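Stusomwood Estates Help Desk
Ticket: Drinks bottles not emptied before recycling, Győri Building
Category: Waste and recycling
Location: Level 2 kitchen and Room 16
Priority: Normal
Opened: May
Status: Resolved, monitoring

Summary of request

The occupants of Level 2 report that the clear plastic sacks in the kitchen are being left behind after the evening collection. They also report a sweet smell near the bottle bin and a sticky patch on the floor in front of it. The same has happened on a smaller scale in Room 16, which has its own bin for bottles and cans. The requester asks for an additional collection and for a larger bin.

Entry 1 — Estates Help Desk

Request received and passed to Flundum, who hold the cleaning contract for the Győri Building. An additional collection has been arranged for this evening. The request for a larger bin is on hold until the cause is known. The present bin takes a 100 litre sack, and the usage figures we hold for Level 2 do not suggest that this is too small.

Entry 2 — Flundum, site supervisor's office

The additional collection was carried out. Two sacks were left in place by the evening team under the standing instruction that any sack holding free liquid is not to be carried through the carpeted corridor. This instruction has been in force since the carpet was replaced and the team is following it correctly.

The floor in front of the bin was washed with neutral cleaner and dried. The inside of the bin lid was also washed. The patch on the floor came back by the following afternoon.

Entry 3 — Estates Help Desk

Wedar, who take the recycling from the yard, were asked whether sacks from this building had been refused. Their depot replied that 33 sacks from the Győri Building had been set aside during the month, nearly all for liquid and a few for food. Refused sacks are sent for general waste and charged at the general waste rate. The Estates budget has been bearing this charge without the department having been told, and we apologise for the omission. Future refusals will be copied to the department's office.

Entry 4 — Estates Help Desk, site visit

The kitchen and Room 16 were visited at mid-morning. Findings are as follows.

The bin in the kitchen is in sound condition. There is no crack in the body and the pedal works. The lid closes fully.

The sacks in use are of the correct grade. One was filled with water at the sink and held for several minutes without leaking. Sacks are however being pierced by the metal tray at the base of the bin, which has one raised corner. Flundum have been asked to turn the tray over.

The kitchen sink is on the opposite wall from the bin, behind the door when the door is open. Persons arriving from the meeting rooms reach the bin first and have no cause to go to the sink.

The notice above the bin reads "Plastic bottles and cans only". It does not mention emptying. A second notice, inside the cupboard door, does mention emptying but refers to the former contractor and to a bin colour no longer in use. It has been taken down.

In Room 16 the bin is used mostly after lunch-time sessions, when soft drinks and juice are served.

Entry 5 — Estates Help Desk, guidance issued to occupants

The following guidance has been sent to all occupants of Level 2 and will replace both notices.

A bottle is ready for the recycling bin when it has nothing left in it to pour. A clear plastic bottle with its black screw cap on and pinkish-red liquid still in the base is not ready, however small the amount may look. Please unscrew the cap, pour the remainder down the sink, give the bottle a short rinse under the cold tap and put the cap back on. Labels may be left on, including any stickers or printed bands. Wedar remove them at the depot.

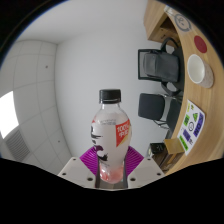
Does a bottle have to be dry before it goes into the bin?

A few drops of clean water are acceptable. Wedar's concern is with drink that can run out when the bottle is crushed, so please empty and rinse the bottle and there is no need to dry it.

Cans should be treated in the same way. Cartons are not accepted in this stream and should go in general waste until further notice. Glass is to be taken to the bank in the yard and must not be placed in any sack.

Milk bottles should be rinsed twice. This applies to the small bottles supplied with the tea trolley as well as to those kept in the fridge.

Entry 6 — Flundum, site supervisor's office

Base tray turned over in the kitchen bin. Raised corner is now facing down and a felt pad has been placed under it to stop the tray rocking. The floor was washed again and has stayed clean for three evenings.

The team notes that the Room 16 bin is now being wheeled into the kitchen at the end of sessions. This is helpful, but the bin is being left in front of the fire door. Please ask occupants to return it.

Entry 7 — Estates Help Desk

Occupants of Room 16 have been asked to return the bin to its place beside the coat rail. A strip of floor tape has been laid to show the position. The department asked whether the kitchen bin could instead be moved to the sink side. This was measured and there is enough room, provided the door stop is moved along the skirting board. A separate works request has been raised for the door stop. The bin will be moved on completion.

Entry 8 — Estates Help Desk

Door stop refitted and bin moved. It now stands to the left of the sink, beneath the new notice. The request for a larger bin has been withdrawn by the department.

Wedar have confirmed one refused sack from the Győri Building since the move. It contained a part-full carton of soup and came from the ground floor, where the old notices are still displayed. Replacement notices have been ordered for the ground floor kitchen and the post room.

Entry 9 — Estates Help Desk, closing note

The ticket is marked as resolved and will remain open for monitoring until the next depot return is received from Wedar. Occupants who find a sack left behind after the evening collection should reply to this ticket and state the room. Please do not move the sack — Flundum will bring a lidded tub for it.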